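From: Smaranda Chiriac
To: Setlow Streets list
Subject: Re: Route 41 frequency

Silviu Roman wrote:
> Does anyone know if the 41 is really going to every 15 minutes
> past Brakside? I'd heard it was only on the table for the
> Vodden end.

Yes, the whole route! I went to the Monday open house and the map has the full line on it, Brakside included. They've moved two stops closer to the apartments on Ursu Street too, so a lot of people lose that awful walk along the parking lots.

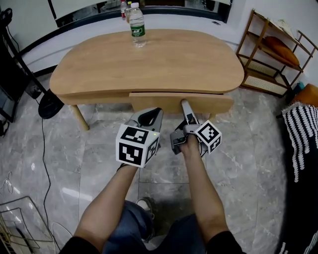
The part I got most excited about is the zoning piece. The 52 lots nearest the stops could have duplexes and corner stores without a hearing, and the draft drops the parking minimum for them. Roughly 419 homes, if owners go for it.

Stela has the comment form and can forward it to anyone who missed the link. Please write in even if it's one line, and say which stop you use!

Smaranda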